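About Us

Nustside started with two cousins, a shared laptop and a very long argument about an awards show. Radoslava Havlíček thought the host had been wonderful. Silvia Lukáč thought the whole evening should have been an hour shorter and said so, at length, in an email that went to most of the family. Somebody's aunt forwarded it to her book club, the book club asked when the next one was coming, and that is more or less how we ended up with an entertainment newsletter.

These days we write about famous people and the things they make, wear, say, marry into and occasionally apologize for. We cover red carpets, reality TV reunions, surprise albums, not-so-surprise breakups, and the kind of small, silly moment on a talk show couch that you want to send to your sister before the commercial break is over. If you have ever stayed up too late reading about the guest list for a wedding you weren't invited to, well, pull up a chair, you're going to like it here!

The newsletter goes out to 4,000 readers, and we still get a thrill out of seeing a new name pop up (yes, we look). Many of you have been with us since the Beneš Street days, when the office was Silvia's kitchen table and the phone interviews had to be scheduled around the neighbor's drum lessons.

Who does what

Radoslava edits the newsletter and writes the Monday letter. She loves award season more than most people love their birthdays, and she'll happily talk to you about acceptance speeches for as long as you let her.

Silvia writes the television column, Second Helping, and handles our recaps. She takes reality dating shows very seriously and keeps her notes from every season, in case anyone on screen claims they never said something.

Tatiana Kratochvíl looks after music and tours. She came to us from a college radio station and still says good night at the end of phone calls as if she were signing off the air.

Alžběta Hrubý covers fashion and the red carpet, and she's the person to write to if you want to know who designed the green dress. There is always a green dress.

Oldřich Halás keeps the website running, answers the subscription mail and produces our podcast, Zurenero. The name came out of a typo in a group chat and we got attached to it. There are 104 episodes in the archive now, and you can listen to every one of them for free, including the first few, where we all sound as if we're talking from inside a closet (we were).

How we work

We like gossip as much as anybody, but we do have some rules. We don't publish home addresses, we don't write about anyone's children unless the parents have shared the news themselves, and we don't guess at pregnancies. When we get something wrong we fix it at the top of the story and tell you what changed.
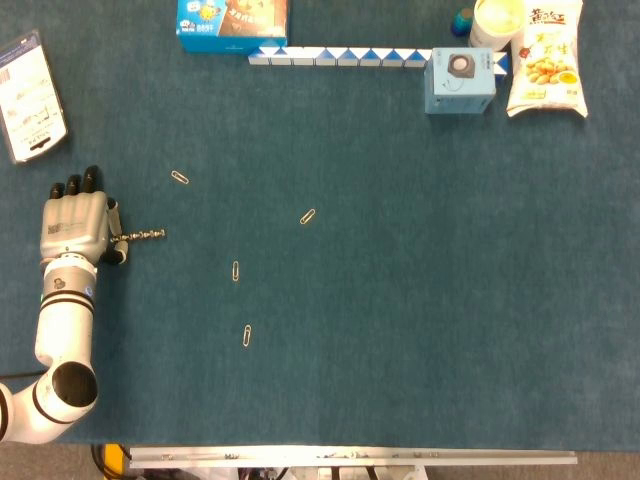 We also don't take money for coverage. Our ads are marked as ads, and if a studio sends us a ticket to an early screening, we'll mention it in the review. Most of what keeps the lights on comes from subscribers, plus the live show we put on every June at the Clirngate, a lovely old theater with 900 seats and the slowest popcorn line in the state. Come early if you want a snack. Come early anyway, Tatiana does the trivia round before the doors to the balcony open.

Get in touch

We read everything that comes in, though it can take us a while during award season. Tips, corrections, podcast questions and strong feelings about finales can all go through the contact form, and if you'd like to pitch us a story, put the word PITCH in the subject line so Radoslava spots it.

Subscribe | Listen to Zurenero | Live show tickets | Contact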